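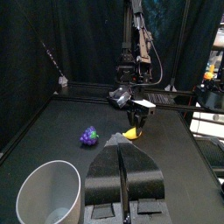

Wrist cam, left arm. Cup, grapes, banana, right arm coming down on the banana.

Two-arm bench build, wrist camera exposure and handoff timing
Workshop Builds > Arms and Manipulators

hphan_bench
Posted December 2, 2020

Continuing from the May thread, which got locked. Both arms are now on the same table and running off one controller. Curtains are up on the left and rear. The right side is still open to the room, and that is my first problem.

With auto exposure on, the wrist camera darkens everything on the table whenever the white shelving comes into view past the curtain. The grippers are matte black, the tabletop is black, the rail is black. Once exposure drops, the fingertips merge with the table and my tip detector loses them. The banana survives. The grapes mostly don't.

Second problem is timing. The arms share a workspace and I keep them apart with a software lock on the middle zone. Lock release to first motion on the waiting arm is 240 ms. I would like it under 100.

Controller is the Parri board, stock firmware. Joint loop is fine. Suggestions welcome on either.

sota_i
Lock the exposure. Fixed shutter, fixed gain, fixed white balance, set once with the lights you intend to use. Auto exposure on a moving camera is asking for this.

hphan_bench
Tried it. Fixed exposure that is good for the fingers blows out the cup rim when the wrist tilts toward the lamp. The cup is light gray and the rim goes solid white, so the ellipse fit jumps.

sota_i
Then the lamp is the problem. Move it or diffuse it.

nermina_v
Disagree with the order of operations here. Close the right side first. You have a light source you don't control coming in from the room, and any exposure value you pick today is wrong when somebody turns on the shelf lights. A third curtain costs less than an evening of tuning.

Also put something on the fingertips. Two small squares of matte light tape, outer faces only, so you don't change the grip surface. Black on black is a bad starting point for any detector.

sota_i
Tape peels. I went through this on the Cernholm arm and was re-taping every week. Why detect the tips at all? The camera is rigid to the wrist. The tips are at a known position for a given opening. Read the encoder.

nermina_v
Only true if the camera mount doesn't shift and the fingers don't flex. On a printed mount it shifts. He has two arms, so he also needs to see the other gripper, and the encoder on the left arm says nothing about where the right one is.

sota_i
Forward kinematics does.

nermina_v
With how much base-to-base error?

hphan_bench
18 mm at the far rail when I last measured. Better in the middle. That's why I went to the camera.

naa_builds
18 mm is not a vision problem. Recalibrate the bases. Touch both grippers to the same point in several places across the table, different heights, solve for the transform. If one base is bolted through the table and the other is clamped, look at the clamp.

hphan_bench
Right arm is clamped. I'll check it.

hau.d
On the 240 ms: stock Parri firmware polls the zone lock in the slow loop. You're waiting for a poll, then for the planner to wake up. Move the lock flag into the fast loop and have the waiting arm hold a plan that is already computed. I did it on 1063 and it has been stable. Log 2000 cycles before you trust it, because a race there means two grippers on one banana.

sota_i
Agree with hau.d. Keep a hardware stop within reach while you log.

nermina_v
And do it after the base calibration. A faster handoff with 18 mm of error in it is a faster collision.

hphan_bench
Order will be: clamp, base transform, third curtain, fixed exposure, then the lock flag. Leaving the tape off for now. Does anyone have the touch-point solver in a form that takes unequal weights? My far rail points are noisier than the rest.

naa_builds
Mine does. Weights go in as a fourth column. I'll send it tonight.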